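Visitor questions: bringing a group to the robotics open day at Millholm

Posted by Plonstead Adult Learning, 15 May 2024

Our organization has been offered places at the next open day for the household robotics program at Millholm. The invitation states that visitors will observe table work with cups, bowls and utensils. We would like to know how close a group may stand, and whether the session is suitable for members who have not seen a robot arm before. The pictures were supplied with the invitation. 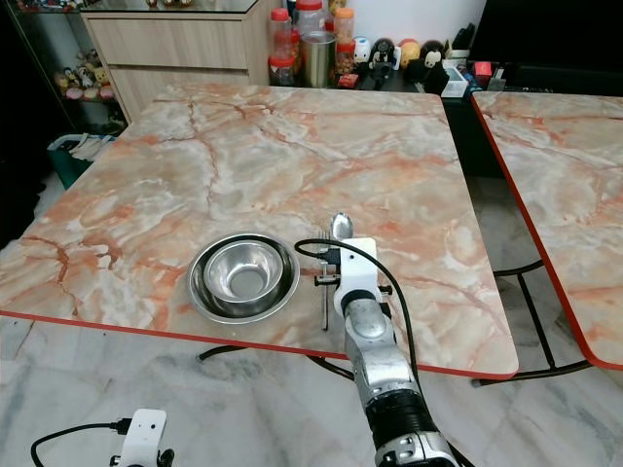
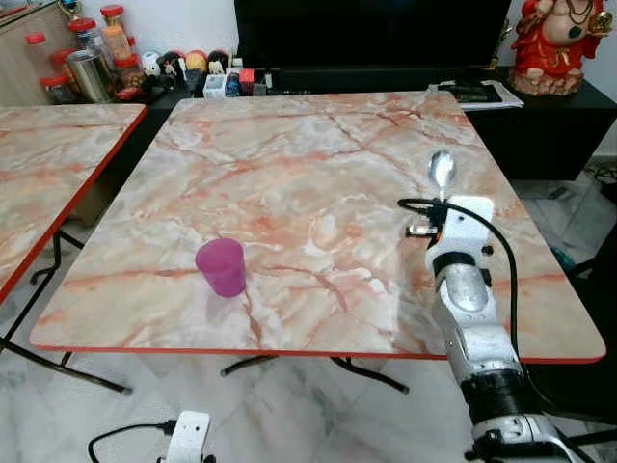 Tableware on the marble-patterned folding table: nested bowls, fork and spoon (first picture); cup on the table and spoon in the gripper (second picture).

Mallthorpe Community Desk
We attended in April with a group of 8. Visitors are asked to remain behind a floor line while the arms are powered — the operator will point it out on arrival. No technical knowledge is assumed. The session lasted 68 minutes, including time for comments, and much of it was spent on single items of tableware. Members who expected quick movement should be told beforehand that the pace is slow. Seating is limited, and requests for chairs should be made in writing when the places are confirmed.

okeke_134
Parking is the bigger problem. We walked roughly 200 yards from the overflow lot.

Millholm Visits Office
Groups larger than 12 are divided and admitted in turn. Bags and coats are to be left at the front desk. Visitors may take photographs from behind the line, without flash. Please send the names of those attending before the visit, together with any access needs.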